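Notes from the Poltier open day, Jalgate
12 August 2025

Quick writeup before I forget it all, typed mostly on the train home so excuse the state of it.

Got there late. Parking is a field behind the works, then a walk round to the wrong door, then round again. Sign-in, visitor sticker, ear plugs in a little bag. Group of 19, I was told 11 when I booked, so the tour was a squeeze in the narrow bits. Our guide was Mizanur Navaratnam from the finishing side. Fast talker, very good, hard to hear over the extraction.

What they do, for anyone who missed the first post: tables and desks, mostly for schools and small offices, plus a home range called Ceta that started in April. Phuthong is the older range, darker, heavier, still sells. I went for Ceta as we're looking at tables for the reading room and I wanted to see the tops in person. Catalog pictures are useless for pale wood, everything comes out gray or yellow.

Cutting hall first. Loud. Couldn't stop long, forklifts about. Then edge work, then gluing, where you stand behind a line and watch a press do nothing for a while. Biscuits at this point. Then upstairs to the sample room, which was the bit I came for and where I should of spent the whole two hours.
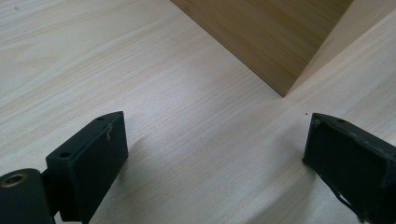 Color matching is the big headache at Poltier, according to Mizanur. People order a pale top and then want it next to something they already own, or with a warmer panel, and the two have to sit together without one making the other look dirty. I went in sure I wanted everything the same shade. Less sure now. The cream top with a tan-brown panel standing up off it looked good to me, enough contrast that you see where one stops and the other starts, and the grain on the pale one is so faint it doesn't fight. Would show specks though, I spotted a couple of tiny dark ones without trying. Fine at home, maybe not fine in a room with toast in it. Asked about cleaning. Damp cloth, dry cloth, no sprays. Asked about hot mugs. Got a look.

Prices not on the samples, you have to ask at the desk and they print you a sheet. Delivery is free over a certain order, I wrote the amount on my hand and it's gone. Lead time up to 11 weeks for Ceta, less for Phuthong. They'll do one table as a trial and take it back inside 100 days, which nobody on the tour seemed to know before.

Then a long chat about grain. Half the group wanted straight lines only, very plain, the other half wanted the big loopy arches. I'm in the loopy camp. On a long top you get both, arches up one side and then straight fine lines for the rest of it, and I could look at that through a whole budget meeting. You can ask for plainer tops at order stage but you can't pick your actual piece, so if you're fussy go in person.

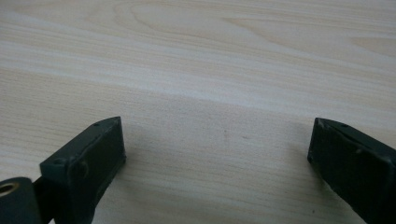
Muammer Öztürkmen wrote in after I put up the short version of this, to say the pale tops do warm up near a south window and that the reading room ought to order every table in one go, as adding two more a year later left the office with tables that never quite matched. Worth knowing. We were going to split the order over two budgets so that needs a rethink.

Other bits. Offcuts bin by the exit, help yourself, bring a bag. Cafe is a hatch, card only. Toilets are back past the cutting hall so go before the tour starts. Bus 101 stops at the gate but the last one leaves before the talk finishes, I ran for it, didnt hear the end of the talk, sorry to whoever was giving it.

Next open day not announced yet. I've got three small samples in my bag, two pale and one tan, and they'll be on the front desk from Thursday if anyone wants to hold them up against the shelves. Please put them back.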